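Workshop tips: sharing a bench with an automated cell

Collected from the small-parts shop at Irkedcombe, where two of the hand assembly stations went over to arms in December. Notes by Tia Kershaw, with additions from Dorothy Dunmore on second shift. Last edited April 19, 2026.

Who does what now

The arm does the picking, placing and stacking. People do setup, kitting, inspection and anything with a flexible part in it, such as gaskets, cable or foam. Expect less lifting and more walking. Expect more reading as well: the job sheet for an automated station is longer than the old one, and skipping a line of it costs more than it used to.

Kitting

Load trays in the order on the sheet, left to right. A person picking from a tray will sort out a swapped pair without noticing. The arm will build it wrong until somebody checks.

Keep burrs out of the kit. Run a thumb of leather glove over the cut edge before a part goes in the tray, and send anything that snags back to the saw.

Label trays on the short side only. Labels on the long side peel when the trays are slid into the rack, and the glue collects dust.

Changing over between jobs

1. Finish the cycle. Do not stop in the middle of a place move unless there is a fault.
2. Lock out at the panel and hang your own tag.
3. Clear the bench completely, including pencils, rags and shims.
4. Wipe down with a barely damp cloth, then a dry one. Work along the boards.
5. Check the finger pads for wear and for stuck chips.
6. Load the new job, remove your tag and run the first part at slow speed.

Allow 10 minutes. Dorothy does it in less, but she sets out the next kit while the last cycle is running, and new people should not try to do both.

Finger pads

Replace pads as a pair. One new pad against one worn pad will pull thin parts off center. Ours are changed at 2000 cycles or when the edge looks polished, whichever comes first. Write the count on the card by the panel.

Clean pads with soapy water. Solvent makes the rubber swell, and the grip width will be off for the rest of the shift.

Looking after a wood top

We kept wood under the arms because it is kind to finished parts and easy to repair. It needs some attention in return.

Do not put tape marks on the finish. Adhesive lifts it at the seams when the tape comes up. If a position has to be marked, use a removable corner stop.

Rub out a dull patch with a fine pad and a little paste wax, then buff until a dry finger does not drag. Too much wax lets light parts creep.

Knots and dark streaks can confuse a camera that is looking for small brown parts. At the Wikbridge shop they put a plain gray mat down for those jobs and take it up afterward. We do the same for cork and brass.

Glare is the other problem. Move the lamp before changing any camera setting. A shift of around a hand's width is usually enough.
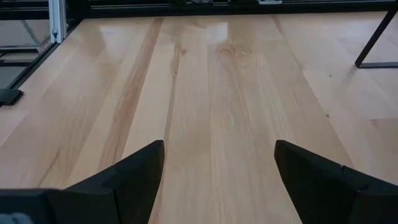

Wood top between the gripper fingers, middle of the table clear. Note the patches of light on the finish.

Working next to it

Agree on who owns the station for the shift and write the name on the board. With hand work it was obvious who was at the bench. With an arm, two people can each believe the other one is watching it.

Rotate between inspection and kitting at each break. Inspection all day is harder on the eyes and the neck than assembly was, and misses go up after lunch.

Keep one hand station set up with its old fixtures. It covers short runs, and it keeps people in practice for the days when the cell is down.

Log every stop, including the ones cleared in a few seconds. Use the Fundach sheet in the red binder and write what the part was, which tray it came from and who cleared it. Completed sheets go in the tray outside the Hulme room at the end of the shift.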